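식빵 보관, 자주 물어보시는 것들 모아봤어요

블로그에 식빵 글을 올릴 때마다 비슷한 질문이 달려서 아예 한 페이지로 정리했어요. 저는 제빵사는 아니고요, 그냥 아침마다 식빵을 먹는 사람입니다. 집마다 습도도 다르고 빵도 다르니까 우리 집에서는 이렇더라, 정도로 읽어주세요! 새 질문이 오면 밑에 계속 붙일게요.

마지막 수정: 2026년 7월 22일 수요일

식빵은 실온에 며칠까지 두세요?

여름에는 이틀이요. 봄가을에는 사흘까지도 먹는데 장마철에는 이틀도 좀 불안해요. 작년 7월에 하루만 더 두자 했다가 봉지 안쪽에 초록 점이 핀 걸 보고 통째로 버린 뒤로는 욕심 안 부려요. 곰팡이 핀 부분만 떼고 먹어도 되냐는 질문도 많은데, 저는 안 먹습니다. 식빵은 속이 폭신하고 구멍이 많아서 눈에 안 보이는 데까지 퍼져 있을 수 있거든요.

냉장실은 왜 안 쓰세요?

퍽퍽해져서요. 냉장실 온도에서 전분이 제일 빨리 굳는다고 하잖아요. 저도 처음엔 설마 했는데 같은 봉지에서 두 장을 꺼내 하나는 냉장실, 하나는 식탁에 하룻밤 뒀다가 먹어보고 바로 믿게 됐어요. 냉장실 쪽은 씹으면 가루처럼 부서지더라고요. 이미 냉장실에 넣어버리셨다면 그냥 토스트로 드세요. 구우면 꽤 괜찮아요.

그럼 냉동은 어떻게 하세요?

사 온 날 바로 얼려요. 이틀 버티다가 얼리면 이틀 묵은 맛 그대로 얼어버려요(당연한 얘긴데 저는 이걸 한참 뒤에 깨달았어요). 한 장씩 랩으로 싸고, 지퍼백에 두세 장씩 넣고, 공기를 최대한 빼서 냉동실 문 쪽 말고 안쪽에 둡니다. 지퍼백은 Clotier 걸 쓰는데 동네 마트에서 한 묶음에 3000원이라 부담이 없어요. 2~3주 안에는 다 먹으려고 해요. 한 달 넘기면 냉동실 냄새가 배어요.

랩 대신 종이 포일은 안 되나요?

되긴 하는데 틈이 생겨서 표면이 빨리 말라요. 일주일 안에 드실 거면 종이 포일도 괜찮습니다.

식빵을 눕혀 두세요, 세워 두세요?

통식빵은 눕히면 밑이 눌려서 세워 두는 편이에요. 썰어놓은 건 봉지째 세우고 입구만 잘 접어서 집게로 집어요. 한 장씩 꺼내실 때는 가운데 말고 테두리 쪽을 살짝 잡으세요. 연한 노란빛 도는 부드러운 식빵은 가운데를 집으면 손자국이 그대로 남더라고요. 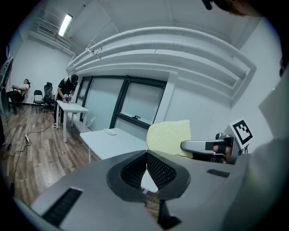

저희 집은 정반대라는 댓글도 있었어요. 통식빵은 무조건 옆으로 눕혀야 썰 때 윗면이 안 주저앉고, 보관도 그 자세 그대로 하는 게 편하다고요. 읽고 나서 저도 해봤는데 썰 때는 정말 그 말이 맞아요! 옆으로 눕혀서 빵칼로 톱질하듯 썰면 둥근 윗부분이 훨씬 덜 찌그러져요. 보관은 아직 세우는 쪽이 좋지만 썰기는 완전히 갈아탔습니다.

두께는 몇 센티로 써세요?

토스트용은 2센티, 샌드위치용은 1.2센티쯤. 자로 재는 건 아니고 손이 기억하는 두께예요. 갓 구운 빵은 절대 바로 썰지 마시고요. 김이 덜 빠졌을 때 썰면 단면이 떡처럼 뭉쳐요.

얼린 식빵은 해동하고 구우세요?

아니요, 꽁꽁 언 채로 바로 토스터에 넣어요. 저희 집 Nultden 토스터는 해동 버튼이 있어서 그걸 누르고, 버튼이 없는 토스터라면 평소보다 한 칸 세게 하시면 됩니다. 팬에 구우실 때는 약불에 뚜껑 덮고 1분, 뒤집어서 뚜껑 열고 1분 반. 버터는 뒤집은 다음에 넣어야 안 타요.

샌드위치용으로 말랑하게 녹이고 싶어요

랩에 싼 채로 실온에 30분 정도 두세요. 랩을 먼저 벗기면 겉이 마르고, 전자레인지는 조금만 길어져도 질겨져서 저는 급할 때만 10초 돌려요.

테두리는 잘라내세요? 버리세요?

자르는 날도 있고 안 자르는 날도 있어요. 자른 테두리는 지퍼백에 모아서 얼려뒀다가 봉지가 차면 러스크를 만들어요. 버터 녹여 버무리고 설탕 뿌려서 에어프라이어 160도에 8분, 한 번 흔들고 3분 더요. 더 마른 건 갈아서 빵가루로 쓰는데, 시판 빵가루보다 굵어서 돈가스에 쓰면 진짜 바삭해요.

빵 보관함은 살 만한가요?

Sturnell 보관함을 반년째 쓰고 있어요. 솔직히 봉지를 잘 여며두는 거랑 큰 차이는 못 느꼈고, 조리대가 깔끔해 보이는 건 좋아요. 대신 안을 자주 닦아야 해요. 부스러기가 구석에 쌓이면 다음 빵까지 금방 상하거든요. 저는 빵 바꿀 때마다 마른행주로 털고, 주말에 식초 탄 물로 한 번 닦아서 완전히 말려요.

우유식빵이랑 통밀식빵 보관법이 다른가요?

방법은 같고 기간만 조금 다르게 봐요. 우유식빵은 이튿날까지도 촉촉한데 통밀은 하루만 지나도 푸석해져서, 통밀은 사 온 날 먹을 것만 빼고 전부 얼립니다. 건포도나 밤이 든 식빵도 마찬가지고요.

여기 없는 질문은 댓글로 남겨주세요. 쌀식빵 질문이 몇 개 밀려 있는데, 이번 주에 한 봉지 사서 얼려보고 답 달게요.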